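Play kitchen

A play kitchen is a child-sized model of a household kitchen, used in homes, nurseries and waiting rooms for pretend cooking. Most stand low enough for a child of two to reach the counter.

History
Early toy kitchens were small tin or wood rooms meant for dolls. Larger sets, at which the child could stand, came later and followed the look of real kitchens - first the stove, then the sink and refrigerator.

Design
Sets are usually made of wood, plastic or both. Makers such as Tapsell and Peris sell the main unit and the utensils separately. Modern sets often copy built-in appliances, including range hoods and microwaves with printed or molded controls. 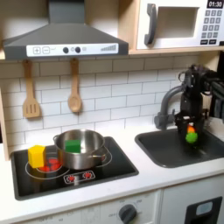

Use in education
Teachers use play kitchens to encourage speech, sharing and sorting. The Skorkness nursery program places one in each classroom.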